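Does writing it down really help?

Half the people I know have been told to keep a journal this year. My GP surgery has a poster about it, my sister's manager handed out notebooks at an away day, and in August the wellbeing group at Flillidthorpe library gave over its whole evening to the subject. I went along with my arms folded, and I'm writing this because Suqin Dai asked me for an item and then said I was allowed to be rude.

The idea is simple enough. You feel something nasty, say envy or dread, and you put it on paper for 12 minutes without stopping. Then you shut the book. The speaker, Qiuyue Mao, said that naming a feeling takes the heat out of it. She was pleasant and clear, and she didn't try to sell us anything, so she was already ahead of the last one we had.

I asked where the heat goes. She said it doesn't go anywhere as such, it's more that you stop feeding it. I can see what she meant. I can also think of times when I wrote about a row with my brother for page after page and got up from the table far crosser than I'd sat down, with several new grievances I hadn't noticed before I started. Writing gave me somewhere to polish them. A woman near the back said the same had happened to her after her divorce, and there was a good deal of nodding.

Qiuyue's answer was that this is brooding, and brooding is different. Fair enough, but how would I know which one I was doing? They use the same pen. Her test was whether you end up with a sentence you didn't expect. If all you have at the end is a longer version of the complaint you began with, stop and do something with your hands. I wrote that down, and of everything said that evening it's the bit I've used.
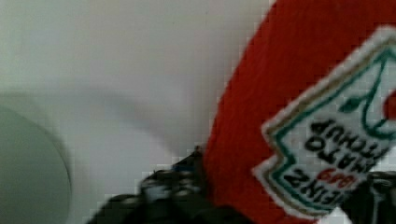 What I can't swallow is the way the advice is handed round as though it suited everyone. Some people calm down by talking. Some calm down by digging over a bed of potatoes and not saying a word until teatime. My father was of the second sort and I never thought he was bottling anything up, though a fashionable book would say he must have been. He got angry, he went outside, he came back in and asked what was on the telly. If there was some great store of unspoken rage in him, it kept very quiet until he was 81, when he died in perfectly good humour.

Then there is the app. Several people in the room were using Sollov, where you tap a coloured circle to say how you feel and it draws you a graph. I tried it for 30 days. By the end I had a lot of circles and a line that went up and down, and I could have told you that my mood went up and down before I began. Worse, I'd started checking myself for feelings at lunchtime so that I'd have something to tap. I was usually fine until I looked. Others like it very much, and one man said it had shown him that his Sundays were miserable and he ought to ring his daughter on them, so I'll grant it that.

I don't want to put anyone off. If you've kept a diary for years and it steadies you, you don't need my blessing. My quarrel is with the word "proven", which was on the leaflet twice with nothing beside it to say by whom, or on how many people, or whether they were anything like us. I asked Suqin if we could have that changed before the leaflet goes out again, and she has said she'll look at it.

The next evening is on crying, and whether it does you any good. I have my doubts about that too. It's in the upstairs room as usual, and you don't need to have been to the last one. Bring a cushion if you mind the chairs.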